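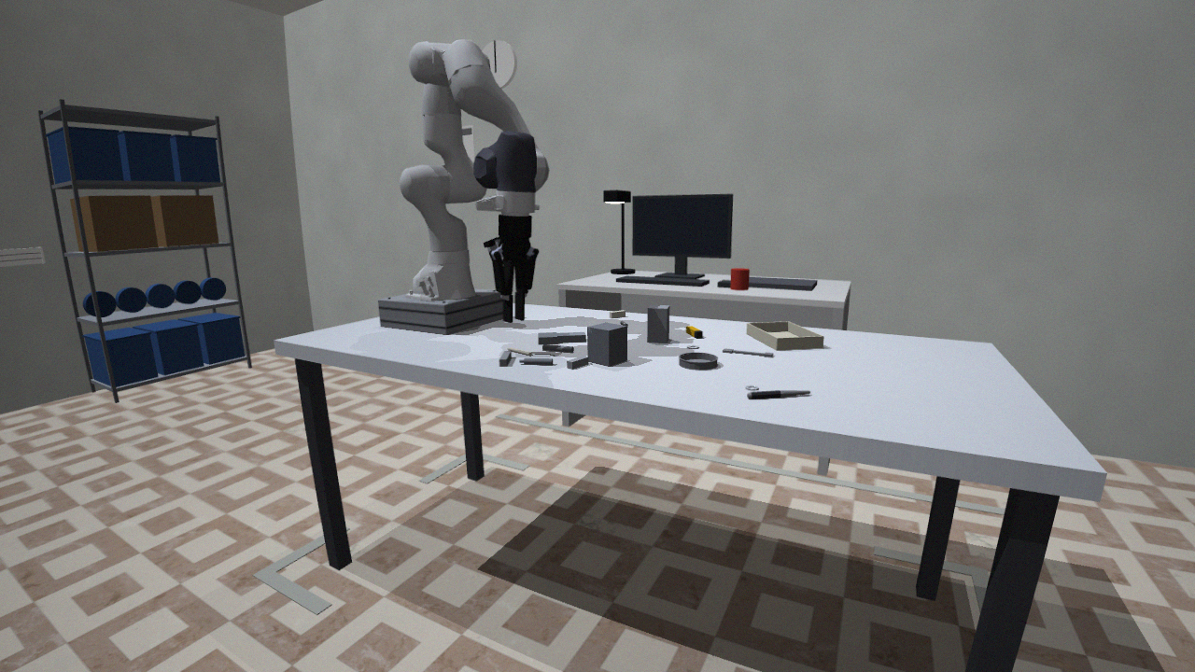 Figure 3a. Simulated cell: arm at one end of the table, parts and tools on top.

We planned the Skestmont purchase in simulation first. The arm and gripper were quoted at $1,795, and the table at $397. 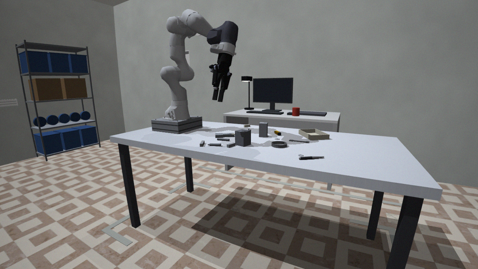

Figure 3b. Arm with gripper above the table.

De Luca and Pongsiri priced spare fingers separately — 20 pairs per order.
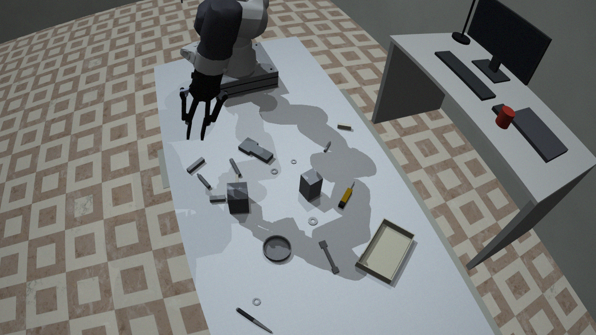 Shipping from Ogola was left out of the budget until November.

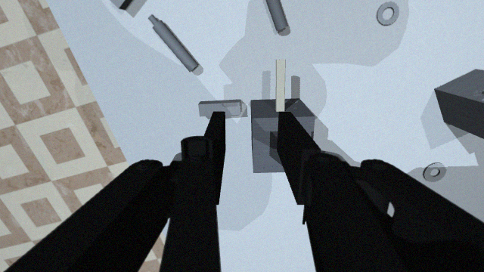
Figure 3c. Gripper fingers close to the small parts.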